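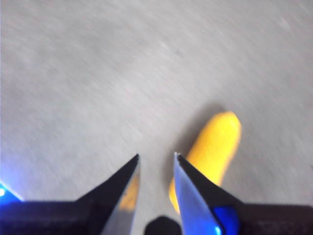

## Kitchen task, second half of the summer

06/09/2020

The club picked its task for the August demo back in the spring, and we are still on it. The arm has to open a toaster oven, deal with whatever food is in there or in front of it, and close the door again. On the club sheet it's called the Chambi task, after the scoring script we run it against. I do the data side, so most of this post is about that.

We switched to the new fingers this month. They come to a point and they're much better at getting under things that lie flat. The old ones were wide and kept pushing food away before they closed. The downside is that a narrow tip has less to hold with, so the approach angle matters more than it used to. I rewrote that part of the Flarnow config twice and I'm still not happy with it. If you pull the latest version, check that your grip width didn't go back to the default.

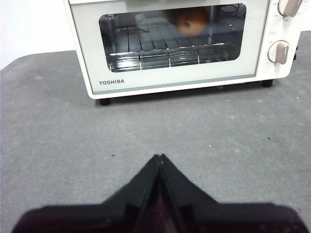
## The door

The door is the part everyone asks about. A handle across the top sounds easy, but the arm has to follow the arc down as the door opens, and if the path is off by a little it pulls the whole oven toward itself. The oven is light. We tried taping the feet and gave up on that.

The glass is the other problem. Our food detector was trained on things in the open, and through the window it has to deal with reflections and the bars of the rack. Last time I checked, it was finding the item in the oven with the door shut in 72 percent of frames. That's fine for the demo, where the door gets opened anyway, but I'd like it higher.

I have 2000 labeled frames now. It took most of my evenings for three weeks, and I found out late that I had used two different labels for bread.

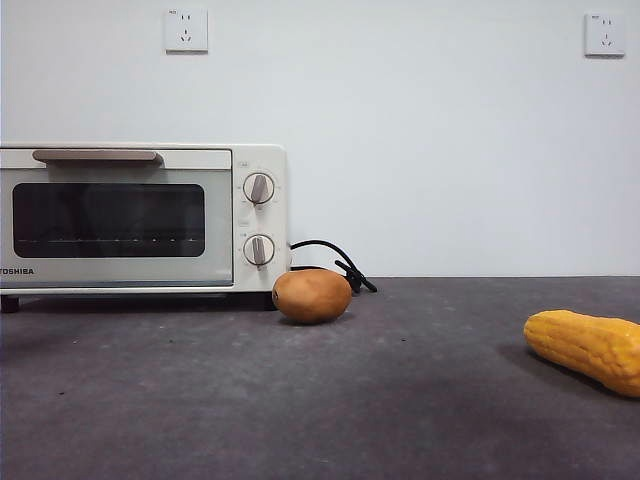
## Resets

Each run starts from a written layout. The sheet says what goes inside, what goes on the counter and which way it points. Whoever is on resets reads it out and the other person places things. We got through 20 runs in one afternoon, which is our best so far. The slow part was saving the logs to Urkis over the school network.

One rule we added: write down the knob positions. A knob that moves between runs changes how the panel looks to the detector, and I lost a batch that way.
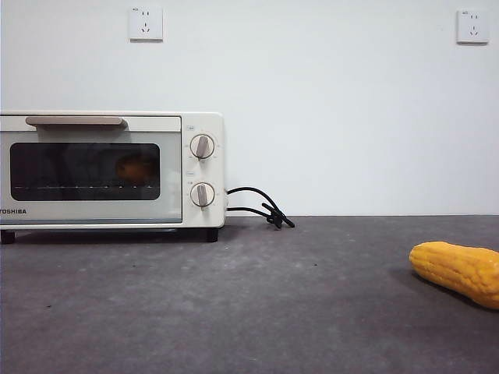
My list for next week starts with the side camera. I want to use it to decide what is in the oven before the arm moves at all, and it's harder than from straight on. The orange-brown thing behind the glass is dim from that side, and the corn at the right edge is only partly in view, so the detector gets a weak read on one and half a shape on the other. I'll either move the camera back or label a new set from the same spot. Moving it means redoing the calibration, so probably labels.

After that I need to send the parts list to Welletti for the spare fingers and clean up the bread labels.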